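Pasis hand gripper: build questions

14 comments | 36 shares

What is Pasis?
A hand-held two-finger gripper with a camera on it. You hold it, pick things up, and the recording is used later to train an arm. Shirley Penner builds it at the Udlow shared workshop.

What are the pads made of?
Soft orange printed pads, fan-shaped. Stiffer ones let go of round bottles.

Can I print the fingers at home?
Yes. Any printer that can hold a straight edge will do. The pads take longer, so print those overnight.

Why are there square markers on the fingers?
The software reads them to work out how far the jaws are open. Keep the white border clean. If you scuff a marker, print a new one at full size.

How many recordings do I need?
Our tray task used 1,066 recordings. We kept 908. Most of the rest had a hand over the lens.

Do I need the Entili board?
No. It only saves you two cables.

What should I practice on?
Small bathroom items in a divided tray. Take a squeeze tube between the pads, keep it upright, and close slowly.

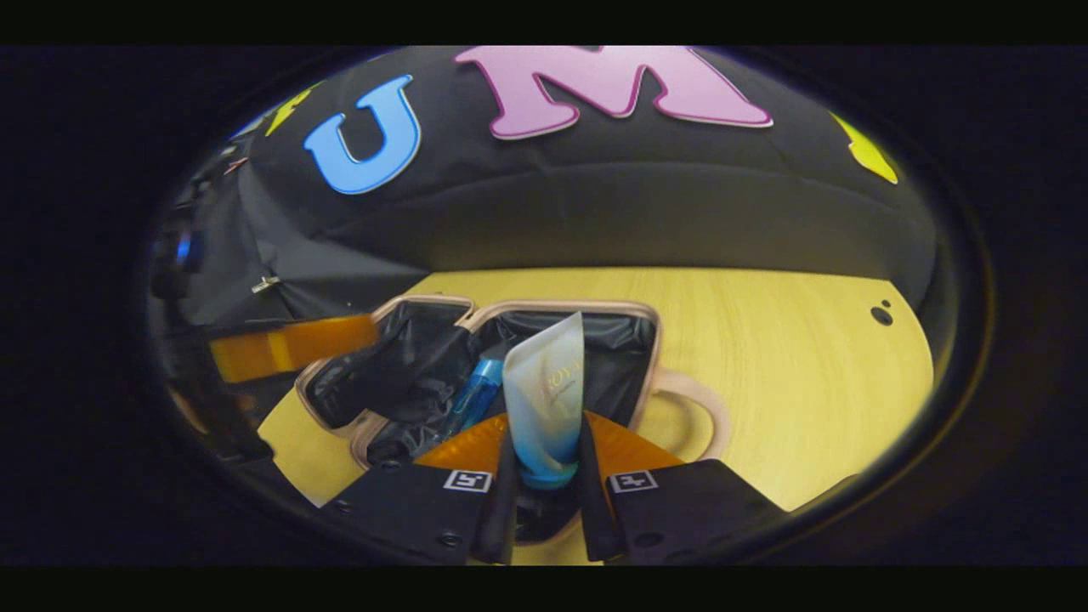
Where do I get the files?
Ask at the Udlow front desk, or write to Shirley. The current set is version 8.

Contact | © Udlow Shared Workshop | Back to top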